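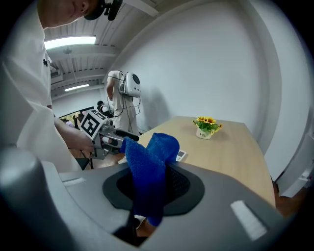

Why Does a Towel Drink Up Water?

Have you ever stepped out of the bath, dripping all over the floor, and wondered where all that water goes when you rub yourself with a towel? It doesn't vanish – it moves into the cloth, and the cloth is very good at holding on to it!

Look closely at a fuzzy towel and you'll find lots of tiny loops of thread. Between the loops, and inside the threads too, there are little gaps, and water loves to creep into little gaps. Grown-ups call this capillary action (say it like this: KAP-uh-lair-ee). 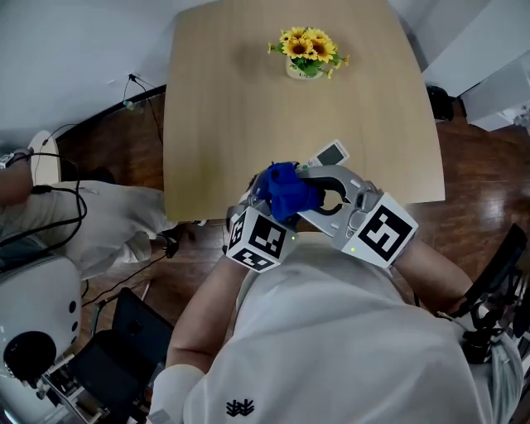 Plants use the very same trick. Water creeps up through thin tubes in the stem, and the leaves help by pulling more along as they let water out into the air, a bit like you sipping on a very long straw.

Try It Yourself

You'll need 2 glasses and a paper towel. Fill one glass with water and stir in some food coloring (any color you like). Twist the paper towel into a rope, then put one end in the water and the other in the empty glass. Now go and play for a while, and come back after lunch to see how far the color has traveled!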